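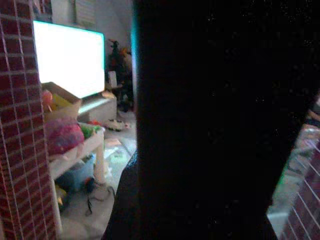
Erneck to Release New Album "Flastenell" in August, Shares First Single

Category: Music News | New Releases

Print this page | E-mail to a friend

13 January 2020
By Fernanda Morais

Indie four-piece Erneck will put out their second album, "Flastenell," this August on Dekora Records, and the first single is out today! "Unnithan" is a bright, noisy rush of a song, with a long organ part in the middle that the band has been closing shows with since last year.

The new record has 13 tracks and was made in 4 weeks, with bass player Sharada Iyer producing for the first time. Most of the songs were played live with everyone in the same room, and the vocals were added in the evenings - you can hear singer Jayanthi Sundaram getting a little hoarse on the slow ones, and she wouldn't let anyone fix it.

"We had so much fun making this one," said Sundaram. "The first album was me worrying about every single note. This time Dinesh would start hitting something on the drums and we'd all just go after him, and half the time that was the take we kept." 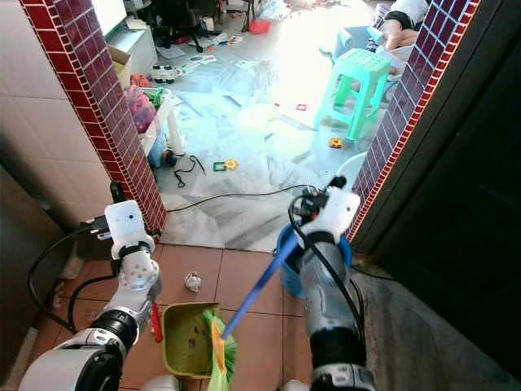
Broom and dustpan by the tiled pillars.

Drummer Dinesh Iyer wrote two songs on the album, his first for the band, and guitarist Shobha Thampi sings lead on the closing track, "Porch Light, Again." Fans who came to the fall shows may know that one already under its old name, "Number Nine."

"Flastenell" will come out on CD, digital and a first vinyl pressing of 1000 copies in pale green, each with a fold-out lyric sheet drawn by Thampi. The band is so excited for people to hold it in their hands!

Erneck will play a run of record store sets the week the album comes out, with full tour dates to follow in the spring. "Unnithan" can be heard now on all the usual streaming services, and orders for the vinyl are open through the Dekora Records store.

Print this page | E-mail to a friend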